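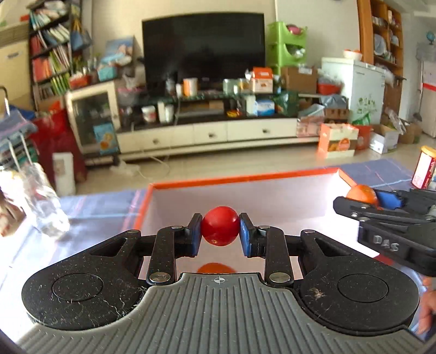 A shiny tray on the table is my favorite trick for small round stuff. Get one with a raised rim — mine's orange, and it stops most of the runaways before they hit the floor and roll under the TV cabinet.

I put a plastic sheet down first, because fruit drips and I hate scrubbing the tabletop. Light blue shows crumbs nicely! When we're done I fold the corners in and shake the whole thing out over the sink.

For a mirror-like tray, use a soft cloth and a drop of dish soap, then dry it right away (water spots drive me nuts). No scouring pads, please. My friend Nhung Khúc swears by a splash of white vinegar for the cloudy patches, and I tried it in January on my oldest one. Worked great, so now I keep a little jar of it by the sink.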